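The case for the serviceable desktop

Office computers are retired on a fixed schedule, and the schedule takes no account of how they are built. I think that is a mistake. A plain tower with a removable side panel can be stripped to its main parts with 2 tools and little training, and most of those parts have years of use left.

Drive carriers and release latches matter more than processor speed here. A part that unclips gets reused – a part that is glued gets shredded.
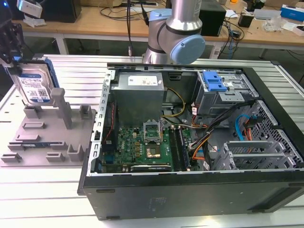 Buyers should therefore score access before performance. At Jusberg we cleared 117 desktops in October, and the older towers took about 20 minutes each. The slim units took far longer, and 32 of them gave up no usable memory at all, the modules being soldered to the board.

Coloured latches cost very little to mould. Any tender that leaves them out of its requirements is paying for the omission at disposal.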